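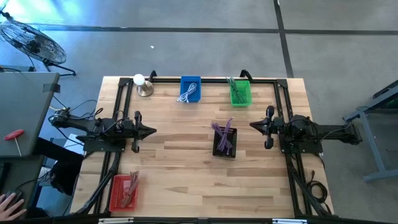

What's the simplest way to store spare cables? Give each colour its own open basket, and coil every cable before it goes in.

Elsie Bolger has sorted cables this way for 15 years, first at Leclerc and now at her own shop in Grinport. She tips the lot out on a bench on Tuesday mornings and starts with the longest.

"People wind them around their elbow," she says. "It puts a twist in. Lay the loops down flat and let the cable go where it wants to."

A small strap goes around the middle of each coil, firm but with room for a finger.
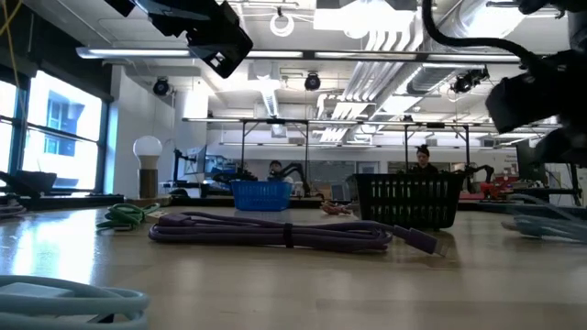
She leaves the plug on the outside of the coil so it can be read at a glance, and anything with a cracked end goes straight to e-waste.

Baskets with slotted or mesh sides suit the job, as you can see the colour from across the room. Bolger buys hers secondhand and won't pay more than $3. The colours needn't match, though she likes it when they do: blue in blue, green in green.

Her colleague Nestor Sebastian prefers labelled drawers. He has 70 of them, and still comes to her bench when he's after a grey one.
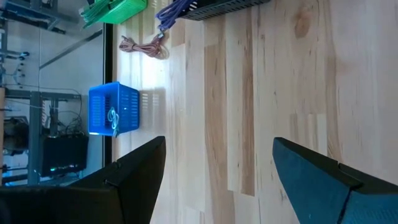

Blue and green baskets, with a copper-coloured cable still on the table.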